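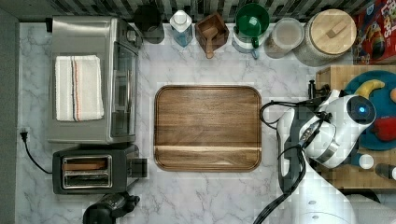
Breakfast counter at the Hudley kitchen, with the containers kept along the backsplash.

Progress report: shared kitchen refit, Hudley residence
Period covered: January to April
Prepared by Rhea Macaraeg for Mitra Yazdani, Boros Fund

Work on the counter layout and storage is mostly done. Two items are still open and are listed at the end.

1. Counter layout

The residents asked for one clear stretch of counter where two people can prepare breakfast together. We moved the larger items out to the sides and the back wall. The toaster oven and the two-slot toaster now share the left end. The canisters and jars stay against the tile, where they can be reached without crossing the work area.

Tyyne Ruotsalainen ran the layout past the residents at the house meeting. Most were happy with it. One resident wanted the toaster on the right, and we agreed to look at this again after the summer.
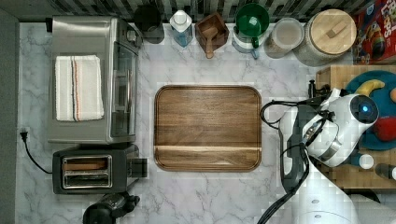 Cutting board in its place at the center of the counter.

The board stays out all day. It used to be kept in a cabinet, and people were cutting bread on the marble. A board with a groove was chosen to hold crumbs and juice. Towels are still being left on top of the toaster oven. A hook has been bought – it will go up with the next round of small jobs – and a note about towels has gone into the kitchen guide.

2. Drawers and snack storage

Vilmos Csizmadia took on the drawer work. The old drawers stuck and two had lost their fronts. The new boxes run on metal slides supplied by Ralludow. The first delivery had the wrong length and was returned, which cost us most of February. 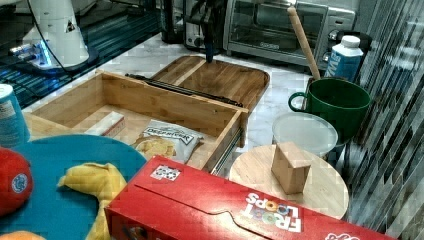

Light wood drawer box with its slide rails, holding a bag of Deep River chips and a small white box.

The low walls let people see what is inside at a glance. Residents have asked for one drawer for shared snacks and one for private food. Labels are being made by Anikó Mészáros and will match the ones in the Skenovholm kitchen.

3. Spending

Drawer boxes and slides: $999
Boards, canisters and small items: $414
Return shipping on the first slides: $97

The return shipping was not in the approved budget. We ask to cover it from the contingency line. Ralludow has been asked for a refund but has not replied yet.

4. Still open

Towel hook to be put up.
Drawer labels for 7 drawers.

We expect to close both before the next report. No further purchases are planned for this kitchen, and the remaining hours will go to the pantry shelves at Skenovholm.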